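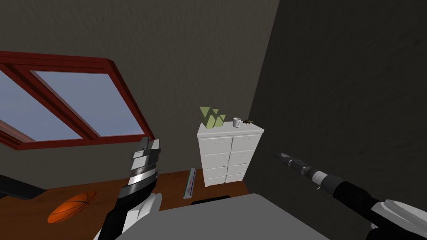
Simulated attic room with a red-framed skylight window and two robot arms.

Clillum Livery Cost Records - Data Card

Version 4, released 31/01/2022
Maintainer: Olga Brandão
Contact for corrections: Costel Radulović

Summary
Clillum is a collection of 900 records on the repainting of aircraft operated by public bodies. Each record covers one paint job and gives the contract price, the final price, the number of days out of service and the party that paid any difference.

Source and coverage
Records were transcribed from published budget papers and contract notices in 32 jurisdictions. Leased aircraft are excluded. Helicopters were added in September and are marked in the column "class".

Files
romo.csv - contract terms, one row per paint job
misel.csv - price changes, linked by job_id
wako.csv - source documents and page references

Known limitations
Final prices are available for 600 records only. In the remainder the field is blank and should not be read as zero. Prices are in the original currency and have not been adjusted for inflation. Fixed-price contracts often omit the cost of design changes absorbed by the contractor, so totals may understate the full expense.

Terms of use
The data may be reused for research and reporting with credit to the maintainer. Corrections should cite the job_id and include a copy of the source page.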